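Notebook | Entries | Materials | Search

Drying log, shelf B: absorbency of unglazed ware
Sunday, written up by the Saarela bench

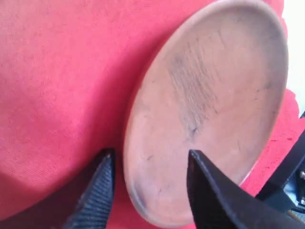
Shallow dish, tan, on the pink cloth.

Repeated the water uptake test on the Govia body, fired in December to 1000 C with a 50 minute soak. Bars dried at 60 C until two weighings agreed, then submerged for 22 hours. Surface water taken off with a damp sponge before weighing.

Uptake is higher than for the Varkance body at the same temperature. The edges of two bars crumbled slightly in handling, so their weights are left out of the average.

The Ustirine balance drifted after lunch. Zeroed it between readings and repeated the first three bars; no change worth recording.

To do: refire the remaining bars with a longer soak. Order sponges. Check whether the tap water filter has been changed.

Last updated: Sunday, 16:40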